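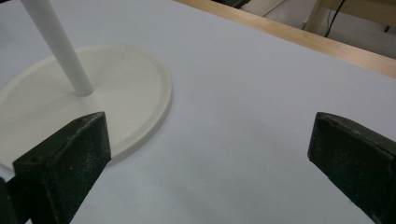 ## Session 4: Bases, Rods and Other Quiet Objects

Bring your Clemevell reader. If you left it on the bus, share with a neighbor and look sorry.

### The setup

A round base with a rod coming up out of it is about the least exciting object you can put on a white sheet, and we will spend most of the session on it. Off-white on white is hard. Anyone can draw a red teapot.

1. Cover the table first. Pull the sheet until the creases give up.
2. Put the base down left of center and leave it there. Last term one group "improved" the placement 11 times and handed in a blank page.
3. Find the thin shadow along the rim. It does most of the work of separating the disc from the sheet, so draw it before you draw the disc.
4. Compare the two whites. The base is cream, the sheet is cooler and grayer. If yours match, look again, then sharpen your pencil and look again.
5. Leave the rod for last. It has a brighter side and a grayer side, and it needs both or it turns into a stripe.

### Terms you'll be expected to use

- **Footprint:** the area the base covers on the table.
- **Joint:** where rod meets base. Draw it rounded. A sharp corner there makes the thing look like a thumbtack.
- **Lean:** any angle off vertical, whether it belongs to the object or to where you're sitting. Say which in your notes.

### Homework

Find a stand at home (lamp, paper towel holder, cake plate with ambitions) and draw it on a pale cloth, four times, from four chairs. Notes go on the back, in handwriting a stranger could read. Restevska paper only, please; the cheap stuff pills when you erase, and you will erase.

Due 24/12/2025 by 9 in the morning. Yes, I've seen the calendar.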